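Bench Assembly Notes, Week 4: Kitting the Parts
Posted 3/23/23

Okay, so last time we ran out of clock right when we got to the good stuff, which is how you lay out a bench before you build anything. I'm picking up from there. If you missed it, the short version is that kitting means pulling every part for a build and setting it out where you can reach it.

I learned this at Latora, on a line where one shift's order was 2,807 little handheld units, and I can tell you that most of my bad days there started with a sloppy kit. One kind of part to a bin, please! I don't care how small the part is. Shallow open bins are my favorite for this (yellow is great on a white table, you can spot it half asleep), and the metal tray goes in the middle, between the bins, with paper in the bottom.
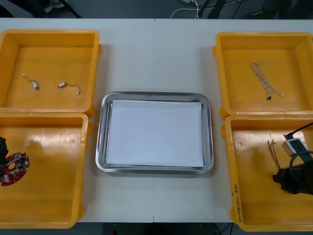 The paper gets a lot of questions. I like a stack over a single sheet, so you can peel the top one off when it gets grubby and keep going. The tray is where parts come together, and it should be bare except for paper when you start. If you've got a screwdriver living in there, find it another home.

Now, leads. Vibration motors come with skinny little wires and I get weirdly protective of them. Pick the motor up by the body. Don't drag it by the plug, and don't stack one on top of another, or you'll spend your lab time untangling. Cables get a bin to themselves, and check both ends before you call it good. A frayed end goes on your sheet under "condition," even if you think you can work with it.

Boards next. Hold them by the edge, move them one at a time, and take them straight over to the tray. 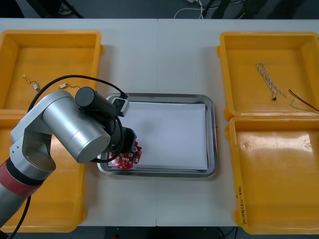
Fig. 2. Red round board at the corner of the paper-lined tray, yellow bins on either side.

For the lab you'll have 40 minutes and the Modton parts list. Write-up is worth 75 points, 2 pages max, and I want a sketch of your layout with every bin labeled. Read the Tuncer handout first, then the Janow one if you have time (it's dry, but the part on wire strain is really good). We start soldering in April, so hang on to your sketches!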